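### 4.3 Sorting cutlery: what the success rate hides

The cutlery task is the one most often quoted when people say that household robots are nearly here, so we looked at it harder than the others. The job is to pick up thin utensils from a table and put each in the right slot of a divided tray. A child can do it while talking. The Tadham controller was given 200 trials in simulation, with the layout changed each time, and we scored a trial as complete only if every utensil ended up in its own compartment.

It finished 17 of them. Earlier reports on the same controller give a far rosier picture, but they count each pick on its own and leave out any run in which the arm stops and asks for a reset. We can see why a developer would want that number. For someone who wants the drawer filled, it has little meaning. 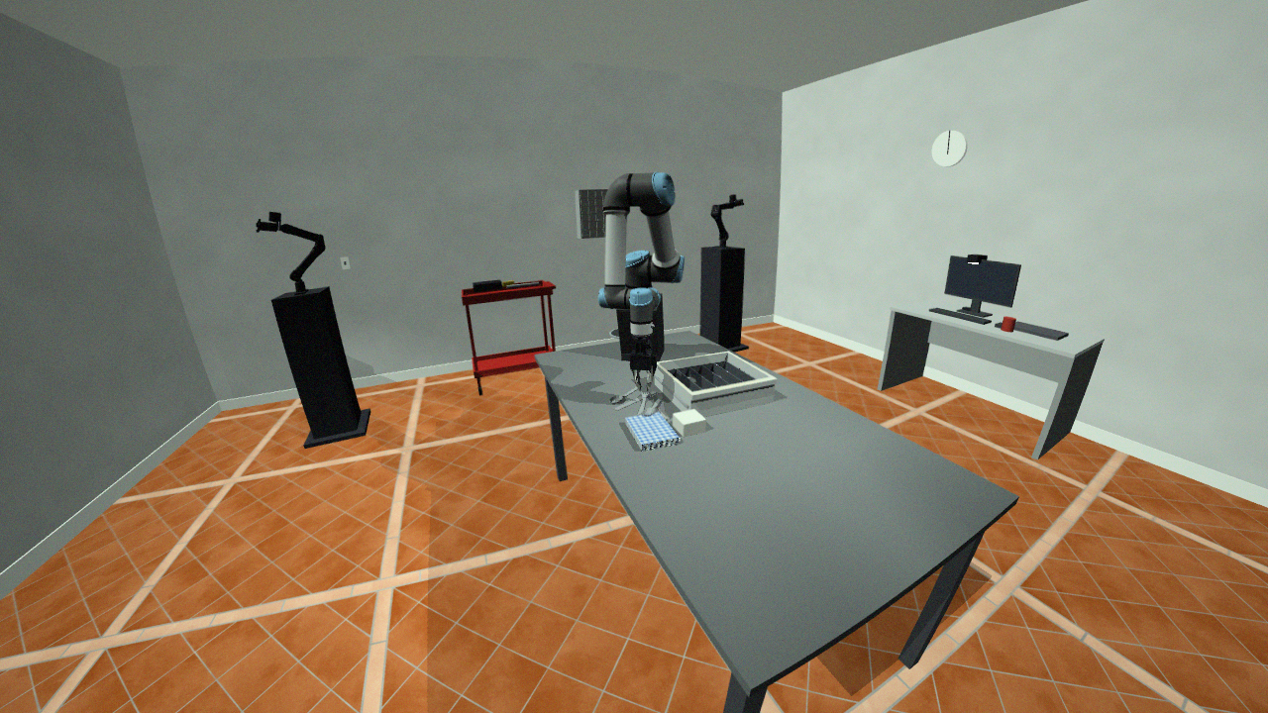 **Figure 6.** Simulated workcell for the cutlery task, with the gripper pointing down over the utensils and the divided tray on the same table.

Most failures came at the grasp. Thin metal lying flat gives the fingers almost nothing to close on, and where two handles crossed, the controller tended to lift both or neither. The second largest group came at the tray, where a utensil held at a slight angle caught on a divider. The controller has no way to notice this. It opens the fingers, records a placement and moves on to the next item, which then lands on top of the first.

More training helped less than we had hoped. Going up to 3000 demonstrations from the Druvgate set raised the number of complete trials from 17 to 19, a gain we would not defend as real. The Ljungberg planner, which is slower and uses no demonstrations, failed in different places but did no better overall.

We should add that the simulator is kind to the machine. Friction is the same on every surface and lighting does not change during a run. The tests at Indatness in January, on real cutlery, are reported in Section 5, and readers who find the present figures harsh may wish to look at those before blaming the scoring rule.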